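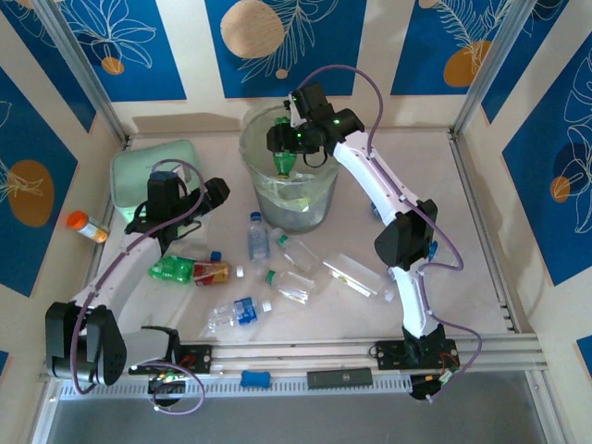
Two-arm sorting task on the Meswood table, with the right gripper holding a green bottle in the lined bucket.

Nimeck Bottle Sorting: Frequently Asked Questions

What does the project study?
We study how one policy can control two arms which share a small table. Our method is called Hailu. It predicts a short piece of motion for both arms together, and then it predicts again.

How much training data did you use?
We used 744 demonstrations, all recorded by teleoperation on the Meswood table. Of these, 49 were kept apart for validation.

Why bottles?
They are light, they roll, and clear plastic is difficult for depth sensors. A crushed bottle also needs a different grasp than a full-shaped one.

Is the table arranged the same way in every trial?
No. The bottles are scattered again before each trial – the start positions come from a random list, which is included in the download.

How long is one trial?
Up to 2000 control steps. After this we stop the arms and count the trial as failed.

How does Hailu compare with Fudis?
Fudis is our older baseline, with a separate policy for each arm. We ran 30 trials with each method. Hailu finished more of them, but it was slower when both arms wanted to reach the bucket.

Can I use other arms?
Maybe. We did not test this yet. You would need to collect new demonstrations.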